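From: Špela Omerović
To: Clultport list
Subject: Re: [clultport] Paper bags for small toys, do they hold up?

Thérèse Ouellet wrote:

> Has anyone on the list gone over to paper for the toy exchange? We have
> used plastic tubs at Munirura since the start and the lids are all
> cracked now. I'd like something that can be set on a table so that
> people can look in from the top and pick. I tried grocery bags last
> month and they were too tall. Children couldn't reach the bottom and
> two of them tore down the side seam before noon.
>
> Also, what do you do about soft toys? Ours get mixed in with the hard
> ones and come out looking gray. And do you put a limit on how many go
> in each bag?
>
> Thérèse

Thérèse,

Yes, we changed over at Nalau in January and I would not go back. The tall bag is the problem, as you found. What works is a large bag with the top rolled down and outward until the sides are low enough for a small child to reach over. It ends up more like a bowl than a bag.

Buy the heaviest kraft paper you can get. We took the middle weight the first time and it was a mistake. The lot we have now came from Després in a bundle of 1000, split with two other groups, and our share will last a long while. They sell a bundle of 2000 too but you would need somewhere dry to keep it. Paper that has been in a damp closet goes limp and will not hold a fold.

To make one up:

Open the bag on a table and push the bottom flat with your hand from inside. Crumple the top third before you fold it. It seems wrong but crumpled paper bends where you want it to, and flat paper springs back up. Then fold outward a little at a time, going all the way around, and don't try for a neat edge. When it stands by itself, tape it. We use black cloth tape because we had it. Put short strips over the rim and down the walls wherever the paper wants to open. If the bottom starts to split, tape the underside as well before you put anything in.

These are on the white table:
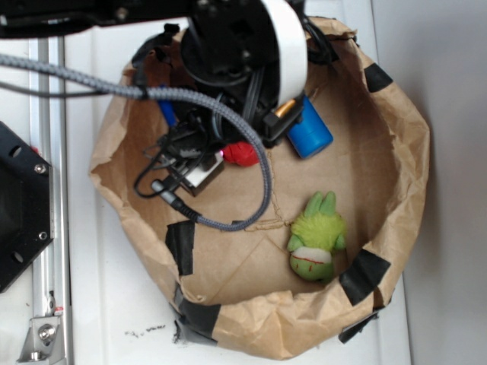
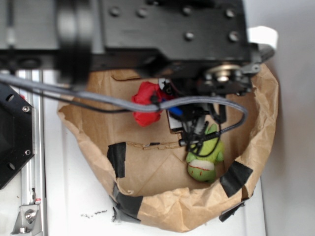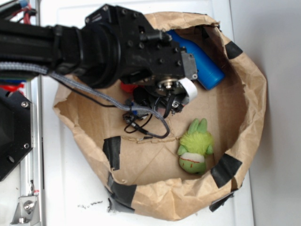 You asked about tearing. The rim goes first, from hands leaning on it. A tear there doesn't matter much and you can put another strip across it. The bottom is the one to watch. Wooden blocks and metal cars should not be dropped in from a height, and a bag should never be lifted by the rim when there are toys in it. Slide a tray under it or empty it first. We got 16 sessions out of our best bag. The worst one lasted a single morning, but somebody had set a juice cup in it.

On soft toys - we keep them with the hard ones too, but only if they have been washed that week. The gray look you mention is from the tubs, I think. Plastic picks up dust and the plush wipes it off. Since we stopped using tubs I have had fewer complaints. Anything with a bell or a battery goes in a separate box, and anything with a loose eye or an open seam goes home with me to be mended.

On numbers, we don't set a limit but we keep it low. When a bag is full the children dig, and what they dig out ends up on the floor. With only a few things on the bottom, they can see all of it and they make up their minds faster. We refill from a crate under the table. One person looks after the crate and nobody else goes in it, or you lose track of what has been cleaned.

Color helps more than I expected. Brown paper makes a plain background and a bright toy shows up well against it. The beige and white animals get passed over all morning, so I put those near the top of the crate and send them out early.

For cleaning up, used bags go in the paper recycling if you peel the tape off first. Our hauler rejected a load over tape in the spring and we had to take back 29 bags and strip them by hand, so please do it as you go. It comes off easier if you fold one corner under when you stick it down.

If you want to try before buying a bundle, I can send you a few flat ones with the next exchange box. Let me know what size your tables are. Ours are deep enough for one large bag with room for elbows on both sides, but if yours are the narrow folding kind I would go down a size and roll the top only once.

One question back to you. What did you do with the cracked lids? We still have a stack of them behind the door and the hauler won't take those either.

Špela
Nalau toy exchange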